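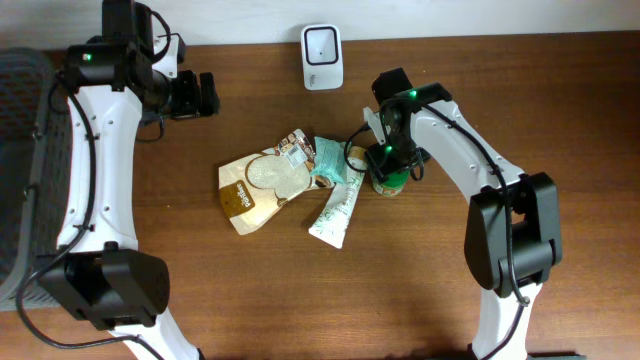 How close should your hands get to a tabletop arm while its motors are powered?

Keep them outside the arm's full reach, and treat that reach as the distance it could cover on its worst day. If you need to move an object, take the power off the joints first. The program you think is loaded and the program that is loaded are sometimes two different programs.

What follows is the bench practice we use at Brileck for small two-arm setups doing household sorting jobs: packets, tubes, cans, that sort of thing. None of it replaces the manual for your arm or whatever your local safety rules say. It was written after an audit found that our existing rules consisted of a laminated sheet saying BE CAREFUL, and that the sheet was behind a filing cabinet.

Step 1. Mark the reach

Before you write a line of code, move each arm by hand, power off, to its farthest point in every direction. Put tape on the table there. Then do it again with the gripper open, as the fingers add length and people forget them. Our longer test arm reached 771 mm in the drawings, and the tape line for it went off the end of the bench. We moved the bench.

With two arms you also need to mark the overlap, the patch where both can arrive together. Only one arm may be in that patch at a time. Put this in the software as a lock, and do not rely on the two operators having a good working relationship.

Step 2. Sort out the stop button

One button, both arms. Two buttons sounds safer until you watch a grown adult press the wrong one with great confidence. It should be:

- within reach of the operator's seat without leaning over the table
- wired so that it works when the laptop has frozen
- tested at the start of every session, with the arms moving slowly

Know what your stop does. On a lot of small arms, cutting power to the motors means the arm goes limp and falls. Find this out on purpose, with something soft underneath, and write down where it lands. If it lands on the operator's knees, change the seating.

Step 3. Set the speed and force limits

Start low. Our speed limit for a new task is 68 mm per second at the gripper, a number Jarlath Scanlon picked and has never fully explained. It is slow enough to be boring, and boring is a fine quality in a first run.

Set the grip limit for the weakest item on the table, then leave it alone. A can will forgive a firm squeeze. A tube of cream will not, and you will be wiping the results out of the finger joints with a cotton swab for the rest of the afternoon. If one job really needs two grip settings, tie each setting to an object type and test them separately.

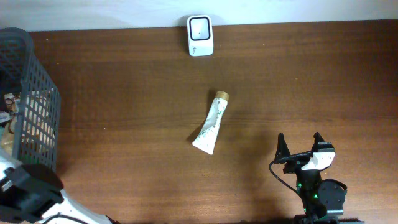
Bernadette Brophy read the draft up to this point and wrote back that grip limits were all very well, but a low limit makes the arm drop things, and a dropped can rolling toward the edge is exactly what makes a person grab for it. She wanted a rule about letting things fall.

She got one. It is now Step 4, and the old Step 4, on filling in the booking form, has gone to a better place.

Step 4. Let it fall

If an item drops, rolls or squirts, leave it. Press stop, wait until the joints are unpowered, then pick it up. Say this aloud to every new operator, because the urge to catch things is very old and was not designed with servos in mind. Anything that would be dangerous on the floor should not be on the table in the first place. That covers glass, blades and your coffee.

Step 5. Tidy the cables

Run each arm through its full range, slowly, and watch only the cables. You are looking for three things: a loop that can catch on a finger or a joint, a cable that goes tight at full stretch, and a cable that lies across the working area where a gripper might pick it up. Grippers are not fussy. Ours once spent a whole run carefully trying to put its own lead away.

Leave slack at the wrist, tie down the rest along the links, and repeat the check after any repair.

Step 6. Agree on what the lights mean

An indicator light on a joint usually tells you the joint has power. It doesn't tell you that the arm is idle, finished or in a good mood. Look up what your maker says each color means and tape the answer next to the seat. Until you have done that, treat any lit joint as one that can move.

Step 7. Keep a log that someone can read

Write one line per run: who was in the seat, which program version, what limits were set, what went wrong. We ask for 400 clean runs before the speed limit on a task goes up. Clean means no stops, no drops and no helpful nudges from a human finger. Enda Mac an tSaoi had a stop on run 399 last September and started over – the log records this in very small handwriting.

A near miss goes in the log too, even if it was your own fault. Especially then, though you may leave out the adjectives.

Step 8. Shut down in order

Send both arms to their rest position, left first, then right. Cut motor power. Check that both arms have settled. Then close the program, and only then clear the table. People like to start tidying while the second arm is still on its way home, and if you catch yourself doing this, go back to Step 1 and look at the tape.

Questions about the wording go to Clodagh Quinlan. Requests to bring back the laminated sheet can go behind the filing cabinet.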